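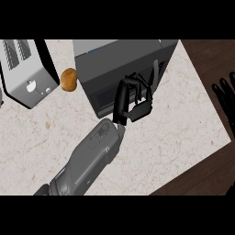

How often do I need to re-level the pitching machine?

Every time you move it, and once more after the first 80 pitches of the day.

Home | Manuals | Pitching Machines | Batting Cages | Parts | Contact

Section 3: Setting Up Your Momix for Batting Practice

I've set up more of these than I can remember, mostly for the kids in our Drakville summer league, and I still go through the steps in order (when I skip one, I end up chasing balls!). Give yourself a quiet half hour the first time.

1. Spread the three legs until each one clicks, then push down on the head. If it rocks, move it to flatter ground.

2. Set the bubble level on top of the head and adjust the back leg until the bubble sits in the middle ring.

3. Line up the chute with home plate. I stand behind the machine and sight down the chute like a pool cue – my friend Elfriede Moser uses a string, and hers is probably straighter.

4. Plug the machine into a grounded outlet. With a generator, you want one rated for at least 1,000 watts.

5. Turn the speed dial all the way down, switch on, and let the wheels spin up until the hum is steady.

6. Feed five balls with no batter at the plate. Watch where they land and change the tilt a little at a time.

7. Bring the speed up slowly. The wheels run from 600 to 825 turns a minute on the youth setting, and I keep my beginners at the low end all through April.

CAUTION: Keep hands, sleeves and hoodie strings away from the wheels. Switch off and unplug before you clear a jam, even a quick one.

CAUTION: The feeder wears a helmet too and stands behind a screen. Show the batter each ball before you drop it in.

Note: Don't mix ball types. Dimpled balls and leather balls come off the wheels differently, and wet leather will sail on you.

Note: If your pitches start drifting left, check the left wheel for glaze. I scuff mine with the Teoh pad that comes in the spares bag, then wipe it with a dry cloth.

Folding and storage are in Section 4.

Contact Trornau Field Supply | Copyright Trornau, all rights reserved | Back to top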